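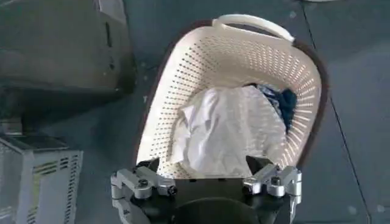 November 15, 2019
Posted by the author, Follbridge Van Notes

The annual review of running costs for the household's light van has now been completed, and the findings are set out below for readers considering a similar vehicle.

The van, a Flores panel model with a short wheelbase, was acquired in February from a dealer in Vullcombe. It has covered 3629 miles, chiefly between Follbridge and the trading estate at Griltness. Total expenditure on fuel, servicing and tyres for the period stands at £908. Insurance and road tax are recorded separately and will be the subject of a later post.

Servicing was carried out on two occasions. At the second visit the garage advised that the front brake pads should be replaced before the spring. A quotation has been requested. The sliding door on the nearside continues to require a firm push in cold weather, and the dealer has been informed in writing.

Fuel economy has been satisfactory on the main road and disappointing in town. Readers who undertake mostly short journeys are advised to consider a smaller engine. The load area has proved adequate, although the floor lining supplied with the vehicle was thin and was replaced at a cost of £50, included in the total given earlier.

It is intended to retain the van for a further year, subject to the cost of the brake work.

Comments (3)

Vanowner7: Is the door fault covered under the warranty? Mine was.

Griltness Reader: Please include the insurance figures when available.

Short Wheelbase: We had the same lining. It split in the first winter.

Recent posts
Choosing a roof rack
Winter tyres on light vans
Parking permits in Vullcombe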